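**Driden** is a simulated kitchen cell used to prepare and test the motions of a single robot arm before they are tried on a real machine. It was set up by Spyros Stan and is looked after by Houshang Zarei. The cell belongs to the Bakia group of virtual workplaces, together with the smaller cell Pondilen.

## Layout and setting up

The arm stands in front of a tall cabinet with shelves behind a hinged door. When the cell is set up, the base of the arm is placed first, and the door is then opened by hand in the editor to check that it swings without touching any link. This check is repeated at 12 door angles. Food items are put on the shelves last — their weight and friction are read from a separate file. 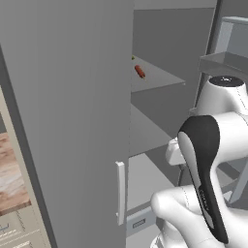

*The Driden cell with the cabinet door open and a red-orange, sausage-shaped item on the upper shelf. The white arm is at right.*

## Maintenance

The most frequent fault is a wrong door hinge. If the hinge limit is lost during an export, the door can pass through the neighbouring cabinet, and the limit must be written again in the model file. Zarei keeps a list of 49 known faults, four of which concern the shelves. An item placed too low will sink into the shelf or jump away from it at the start of a run.

After each repair the Vasić test is made, in which the arm moves slowly to the handle and back with the door closed. The collision shapes of the arm were last replaced in June.

## See also

- Pondilen
- Hinge limit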